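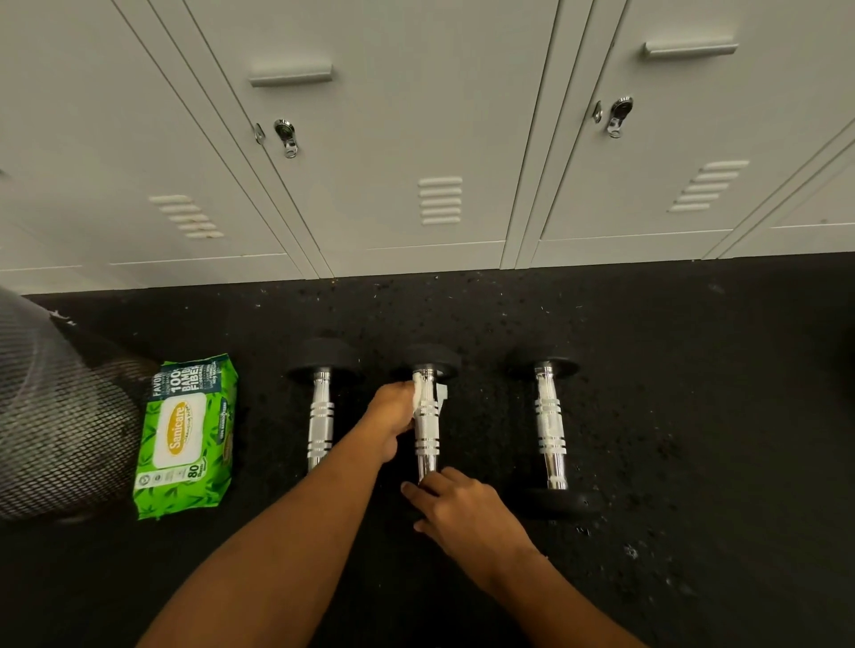
Adine 家务角 第77期
器材区小扫除:哑铃、橡胶地垫、铁皮柜
更新:5/21/19 阅读:1,811

赶着写的,想到哪写到哪。上期讲窗轨,留言一半在问哑铃怎么擦,那这期就哑铃。顺带讲地垫和柜子,反正都挨着。家里阳台放一对的、车库改了个角落的、单位有间小健身房的,都能用。

先说结论。平时湿巾,隔一阵子一桶温水加中性清洁剂,地上先吸后拖。酒精可以,别天天来。漂白水别碰。着急的看到这儿就能走了。

一、动手之前

东西先凑齐,省得来回跑:
清洁湿巾,抽取式带盖子那种
干布两块,旧T恤剪的就行
软毛刷,旧牙刷也算
垃圾桶,套好袋子,拎到手边
吸尘器,扁嘴
拖把,能拧得很干的
一小桶温水
中性清洁剂,我用的是 Foririk 浓缩的,瓶盖量一点点,没有就洗洁精

垃圾桶拎过来这一步别省。我以前擦完随手把湿巾往地上一丢,想着最后一起捡,结果沾一身灰,捡的时候又掉一地渣。网眼桶一定套袋,袋口往外翻下来包住桶沿,不然袋子一扔东西就滑进去了。

湿巾的盖子用完马上按上。马上。一包50片的,我有回敞着口过了一夜,第二天上面那几张跟纸一样。补救办法后面有。

窗开着。手套看个人,手容易干的戴一下。

二、哑铃

平时这样擦:
1. 哑铃在地上排成一排,中间留点空,手能伸进去。
2. 抽一张湿巾,先擦手柄。手柄最脏,汗和护手霜全在上头。裹住,转着擦,来回几下。
3. 换一面,擦两头。
4. 手柄跟两头接起来的那一圈,指尖顶着湿巾抠一圈。油泥都藏这儿。
5. 干布跟一遍。
6. 擦完的放另一边,别跟没擦的混。

第6条听着傻。你擦到一半接个电话回来试试。

湿巾变灰就换面,两面都灰就扔。别省,一张擦到底等于把前一只的油抹到后一只上。

滚花的手柄(就是那种有细纹、摸着扎手的),湿巾只能擦掉表面,纹路里的得靠刷子。干刷先来一遍,白白的粉会掉出来,大多是皮屑和镁粉,别凑太近。刷完再湿擦。顺着纹路斜着刷,比横着来快。

包胶的头:中性清洁剂,软布,完事。不要用汽油、稀料、指甲油去除剂,会发黏,发黏就回不去了。新买的包胶有味儿,擦两遍放通风的地方,慢慢等,喷香水只会更难闻。

电镀的:怕水。湿巾擦完必须干布。汗渍留着过夜第二天就有小点。

铸铁刷漆的:漆掉了的地方会起锈,先拿干的百洁布轻轻磨,擦净灰,薄薄抹一层机油或者缝纫机油,再用干布收一遍。手柄上别抹油!滑。砸脚。

浸塑的小哑铃,彩色那种:用久了表面一层黏,先温水加洗洁精擦,还黏就撒一点小苏打,湿布打圈,再擦净。还是黏的话那就是料子老化了,换吧。

可拆卸的:片拆下来,杆子上的螺纹用旧牙刷顺着转。螺母里头用棉签。装回去之前全部干透,我一般摊在旧报纸上晾一下午。

重的不要单手提着擦。放地上擦,一只手稳住,一只手动。六角头的不滚,圆头的会滚,圆头的两边各垫一条卷起来的毛巾。

蹲久了腰受不了,单膝跪,膝盖下面垫个东西。或者坐小板凳。我现在都坐小板凳。

三、湿巾怎么挑,怎么用

挑厚一点的,薄的碰到滚花就起毛,毛卡在纹里比灰还难弄。别买香味重的,握完手上一股味儿。看背面成分,带含氯消毒成分的不要拿来擦金属。竹纤维的、无纺布的我都用过,擦器材差别不大,厚薄比料子要紧。

“可降解”也别往马桶里冲。扔垃圾桶。

清洁湿巾不等于消毒湿巾,这个问的人太多了。清洁的管脏,消毒的看包装上写没写。要消毒的话先擦净再消毒,而且得让表面湿够包装上写的那个时间,抹一下立刻擦干没用。

整包放的时候立着放还是平放?正在用的时候立着,占地方小,盖子朝自己好抽。收起来的时候平放或者盖子朝下,水分不会全沉到底下去。

干了的湿巾:往包里倒一点点凉开水,合盖,翻过来放一晚。这样救回来的只拿来擦柜子擦地角,别指望它去油,更别当消毒的用。

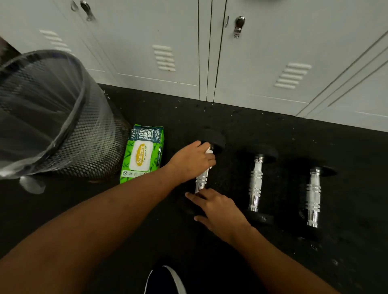

有位读者留言说:我家楼下活动室一直是先拖地再擦器材,擦完地上又是一层渣,等于白拖。后来反过来,先柜子,再器材,最后才管地,省一半功夫。还有就是橡胶地千万别拿湿拖把直接上,颗粒缝里全是泥汤,干了以后一片一片白印子,比没拖还难看。得先吸。

对,顺序就是从上到下。这条应该写在最前面的,我忘了,懒得挪了,你们记着:柜子、器材、地。

四、黑色橡胶地垫

黑的最显脏。一粒白的隔老远都看得见。有的垫子本身就带浅色颗粒,别跟那些颗粒较劲,我蹲那儿抠过,抠了好一会儿才发现是垫子自己的花。

步骤:
1. 把能挪的挪开。挪不动的就绕着走,下次再说。
2. 吸尘器扁嘴,先走墙根和柜子脚。碎屑都往那儿聚。
3. 换宽嘴吸大面,横一遍,竖一遍。
4. 温水兑中性清洁剂,淡淡的。拖把拧到不滴水。
5. 拖一小块,干拖把跟一小块。别一口气拖完一整间。
6. 清水再过一遍,不然有清洁剂残留,踩着打滑。
7. 晾。风扇吹。没干别往上放东西。

没有吸尘器就用橡胶刮条的扫把,普通软毛扫把只会把灰赶来赶去。静电拖布在橡胶上推不动,别买。

白印子怎么办:多半是水渍或者清洁剂没过净。温水加一小勺白醋,抹布拧干擦,然后清水再擦。先找个角落试。

鞋底黑印在浅色垫子上才麻烦,黑垫子无所谓。口香糖用冰袋敷硬了,塑料刮片铲,别用美工刀。

拼接的垫子,缝里的灰用刷子往外带,一边刷一边吸。每年起码掀开一回看看底下,特别是一楼和地下室。我十一月掀过一次,底下潮的,再拖下去要长霉。掀开晾了2天才铺回去。

味道大:开窗,温水擦,多来几次。不要铺地毯盖住,盖住更闷。

不要打蜡。不要上亮光剂。有人问过轮胎蜡,不要!好看是好看,一脚下去人就出去了。

五、铁皮更衣柜

白的、浅灰的铁皮柜,最脏的地方排一下:拉手,锁边上那一圈,百叶透气孔,最底下那条踢脚。柜门正中间反倒没什么。

拉手和锁:湿巾。拉手背面别漏,手指头都是抠在背面的。锁芯眼儿里别灌水,涩了用石墨粉,铅笔芯刮点粉也凑合。别用食用油,刚开始顺,过阵子粘一坨灰,钥匙都插不进去。锁边上那个挂锁片,背面擦到,转轴的地方棉签过一下。

电镀的锁面有水点就用干布哈口气擦。发乌的话牙膏一点点,轻轻来。

透气孔:一条一条的,手指伸不进去。办法几个——
旧袜子套在尺子上,喷湿,一条缝一条缝地抹
软毛刷从上往下扫,下面用吸尘器接着
油漆刷,窄的那种,新的,最好用
别拿钢丝刷,漆一掉就锈

我偏爱油漆刷。在 Kultenar 杂货铺买的,便宜,毛不掉。

门缝:竖着的缝里有积灰,一张湿巾对折再对折,用塑料卡片顶着往下拉。从上拉到下,一次拉完。

踢脚那条:拖地的水全溅在上面,干了一道一道的灰印。柜子擦完先别管它,等地拖好了最后抹。跟上面说的从上到下有点冲突,但就是这样,不然要擦两回。

柜顶!够得着就擦。站稳的凳子,别站哑铃凳。柜顶铺一层旧报纸,下次整张卷走,省事。

柜子里面:全部清空,拿湿布抹,开着门晾。鞋味儿重的放一小碗小苏打,或者茶叶包。潮的天气放干燥剂,记得换,吸饱了的一碰就漏一柜子水。

掉漆的小点,同色补漆笔点一下。我们这边 Kaufmann 五金有卖小瓶的,颜色要带个门板照片去对,白跟白差别可大了。我第一次买回来偏黄,点上去像茶渍。

贴纸胶印:吹风机热风吹一会儿,塑料卡片推,剩下的用风油精。或者护手霜捂十分钟。擦完再用湿巾去油。

六、别的零碎

壶铃:把手里侧,跟哑铃手柄一样对待。底下那面也翻过来擦,底下沾的都是地上的渣。

弹力带:清水,阴干,抹一点爽身粉。不要湿巾,很多湿巾里有酒精,擦多了带子会脆,一拉就断,打脸上很疼的。

瑜伽垫:喷瓶,一点洗洁精,软布抹,挂着晾。别卷着湿的收。

泡沫轴:有沟的,淋浴头冲,竖着沥水。

凳面人造革:湿布就够。接缝用牙刷。裂了的地方先贴补片,不然汗渗进去海绵会臭。

跳绳:绳子捏在湿布里一路拽过去就完了。手柄同哑铃。

护腕手套:洗衣袋,冷水。魔术贴先粘好再洗,不粘好会把别的衣服勾的一塌糊涂。

毛巾:别用柔顺剂,不吸汗了。

七、多久来一次

每次用完:手柄,一张湿巾。就这个。
每周:哑铃整只,凳面,地吸一遍。
每月:地湿拖,柜门,透气孔。
换季:柜子清空,垫子掀边看看,螺丝紧一紧。

一个人在家用可以再松点。几个人合用的别松。

贴个纸在墙上,谁擦谁打勾。我试过用手机提醒,响了就划掉,没用。纸有用。

八、收回去

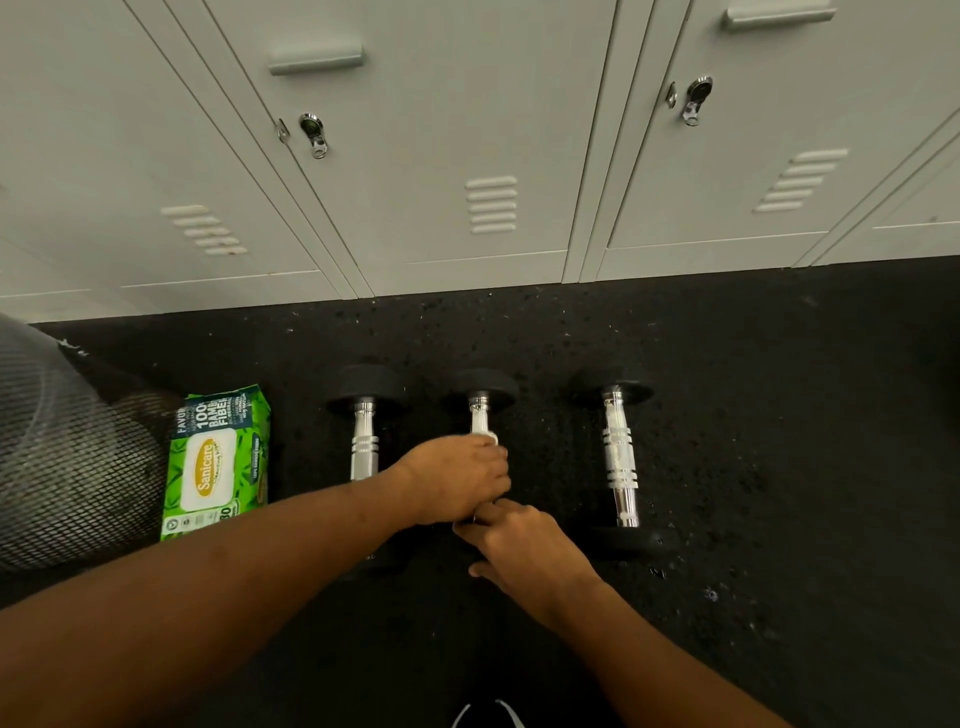
双手同握中间一只哑铃的手柄

摆回去之前摸一下手柄,还潮就再等等。

贴墙放的时候离墙、离柜子留一拳,以后吸尘器扁嘴能伸进去。哑铃别直接顶着铁皮柜放,磕一下一个坑,坑里掉漆,掉漆又锈,又得去买补漆笔。

重的放底下或者地上,轻的放架子上层。数字朝外。搬的时候屈膝,东西贴着身子,别弯着腰探出去够。

地上长期放在同一个位置的,橡胶会压出印子。隔段时间换个地方,印子自己会慢慢弹回来一些,压太久的就那样了。

垃圾袋扎口,当天拎走,用过的湿巾闷在袋子里第二天味儿很冲。桶本身也擦一下,网眼的桶拿花洒冲,倒扣着沥干在套新袋。

九、留言里常问的,快答

84能不能擦哑铃?不要。锈。
酒精喷橡胶地?偶尔一小块可以,整片别喷,发白,而且屋里有明火很危险。
洗碗机洗小哑铃?……不要。
蒸汽拖把拖橡胶地?看垫子说明,胶粘的那种不要,会翘边。
婴儿湿巾代替?能擦,去油差点,有的带润肤的,擦完手柄滑溜溜的,得拿干布再来一遍。
手柄上有铁锈味沾手?白醋布裹一会儿,刷,擦净,吹风机吹干。吹干这步别跳。
包胶裂了?停用,或者缠上胶带先顶着,尽快换。
地垫边翘了?反着卷一晚上,压重物。还翘就双面胶。
柜门关上咣咣响?门框里侧贴小毛毡垫,贴上下两个角。
柜子晃?垫脚。硬纸板会塌,用塑料垫片。
清洁剂不小心倒多了怎么办?清水多过几遍,拖到不起泡为止。

上期窗轨那篇里我把小苏打跟白醋写成混在一起存瓶里,错了,别存,会胀气崩盖。现用现兑。已经改了。

下期写鞋柜。有问题的留言,我看到就回。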